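컴퓨터 속 거실에서 로봇이 청소를 한다고요? 네, 진짜예요! 우리 로봇 동아리 '스테미츠(Stemitz)'가 6월부터 만들고 있는 프로젝트를 소개할게요. 로봇을 한 번도 만져 본 적 없는 친구도 끝까지 읽을 수 있어요.

## 시뮬레이션이 뭐예요?

시뮬레이션은 컴퓨터 안에 만든 연습장이에요. 자동차 게임을 떠올려 보세요. 게임 속 자동차는 벽에 쾅 부딪혀도 수리비가 안 들죠? 로봇도 똑같아요. 컴퓨터 속 로봇은 넘어져도, 물건을 떨어뜨려도, 단추 하나만 누르면 처음으로 돌아가요. 그래서 우리는 마음 놓고 실수해요. 아주 많이요!

우리 동아리는 연습용 방에 '완(Wan)'이라는 이름을 붙였어요. 방에는 소파와 탁자와 창문이 있고, 바닥은 불그스름한 갈색 나무예요. 로봇의 이름은 '파디츠(Paditz)'랍니다. 이름을 정하는 데 회의를 2번이나 했어요. (후보 중에는 '만두'도 있었는데 아깝게 떨어졌어요.)

## 파디츠가 할 일

파디츠에게는 팔이 두 개 있고, 팔 끝에는 **그리퍼**라는 집게가 달려 있어요. 사람으로 치면 손이에요. 손가락은 두 개뿐이지만, 엄지와 검지만으로 지우개를 집어 보면 두 개로도 꽤 많은 일을 할 수 있다는 걸 알게 될 거예요.

임무는 방 정리예요. 작은 물건도 집고, 커다란 나무 상자도 들어야 해요. 사람에게는 쉬운 일이지만 로봇에게는 하나하나가 문제예요.

1. **찾기**: 물건이 어디에 있지?
2. **다가가기**: 팔을 어느 쪽으로 뻗어야 소파에 안 부딪힐까?
3. **잡기**: 집게를 얼마나 오므려야 할까?
4. **옮기기**: 어디까지 들고 가서 놓을까?

우리가 제일 오래 붙잡고 있었던 건 3번이에요. 상자의 어느 곳을 잡느냐에 따라 상자가 기우뚱 기울거든요. 한가운데를 잡을지, 끝을 잡을지, 옆면의 나무 살을 잡을지! 칠판에 그림을 그려 가며 한참 떠들었어요.

## 로봇의 눈으로 보기

여러분도 고개를 옆으로 갸우뚱하고 방을 둘러보세요. 바닥이 비스듬한 언덕처럼 보이죠? 그래도 우리는 바닥이 평평하다는 걸 알아요. 로봇에게는 그걸 계산으로 알려 줘야 해요. 카메라가 얼마나 기울었는지 알면 '위'와 '아래'를 다시 찾을 수 있어요. 수학 시간에 배운 각도가 여기서 나올 줄이야!

## 집에서 해 보는 그리퍼 놀이

준비물: 나무젓가락 한 벌, 뚜껑 없는 작은 상자, 연필

- 젓가락으로 상자의 끝을 잡고 천천히 들어 보세요. 어느 쪽이 아래로 내려가나요?
- 이번에는 다른 곳을 잡아 보세요.
- 다른 손의 엄지와 검지로는 연필을 집어요. 두 손을 **동시에** 움직이면 훨씬 어려워요!

성공한 자리와 실패한 자리를 종이에 표시해 두면 여러분만의 '잡기 지도'가 돼요. 우리도 그렇게 시작했어요.

## 다음 목표

10월 3일에는 이웃 동아리 '트룰텍(Trulteck)'과 함께 발표회를 열어요. 그 전까지 연습 1000번을 채우는 게 목표예요. 지금은 201번째까지 왔어요. 갈 길이 멀지만 우리 부원 7명은 아직 쌩쌩해요! 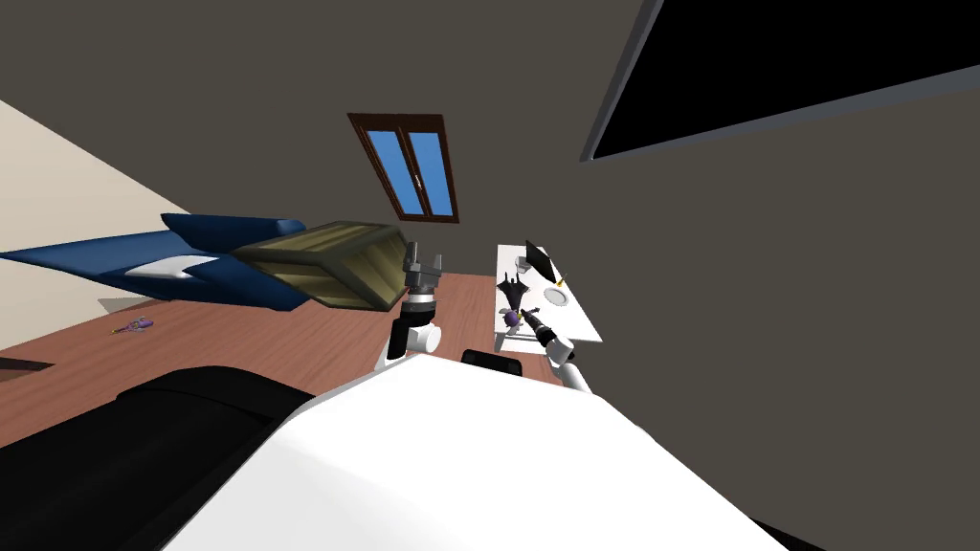
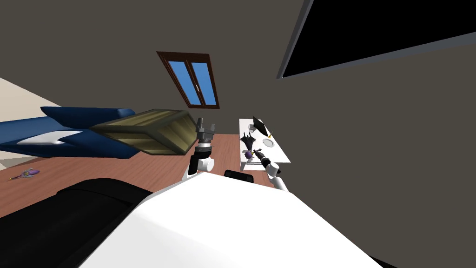 *완에서 연습하는 파디츠. 두 장면 모두 나무 상자와 파란 소파가 보여요.*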